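Damp and Condensation in Student Housing at Florkgate
Module project report, Building Services group

1. Background

Florkgate is a block of student flats heated by wall-mounted electric panels. Several residents reported black spotting on bedroom walls during the winter term. Our project looked at whether the cause was a leak, rising damp or condensation, and which low-cost measures the building manager could take before the next intake in May.

2. Method

We visited 20 rooms over 4 weeks. In each room we took air temperature and relative humidity with a Plula logger, placed on the desk away from the window. Wall moisture was read with a Verbeke pin meter at skirting height and again behind the wardrobe. Residents filled in a short form on drying clothes, cooking and how often they opened the window.

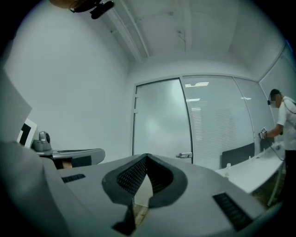 Figure 1. Two grippers, one with a small camera module on top.

Readings were entered in a shared spreadsheet each Wednesday. One logger stopped recording in the second week and its room was left out of the humidity averages, but the wall readings from that room were kept.

3. Results

Skirting readings were low in most rooms, which does not suggest rising damp. The highest readings were behind wardrobes on the north wall. In 6 rooms there was visible mould in that position. All of these residents dried clothes indoors, and most kept the trickle vents closed because of draughts. We found one leak, at a shower seal, and reported it the same day.

The extractor fans were also weak. Several had grilles blocked with dust, and airflow improved after cleaning.

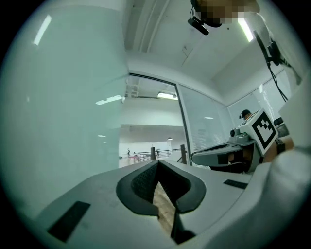

4. Recommendations

Wardrobes on outside walls should be moved forward to leave a gap for air. Fan grilles should be cleaned every term. We priced a Zoltness humidity-controlled fan for the worst rooms at £300 each, fitted. Existing mould should be cleaned off before any repainting.

5. Limitations

We did not test the air for spores, and no readings were taken in summer. Window opening was self-reported.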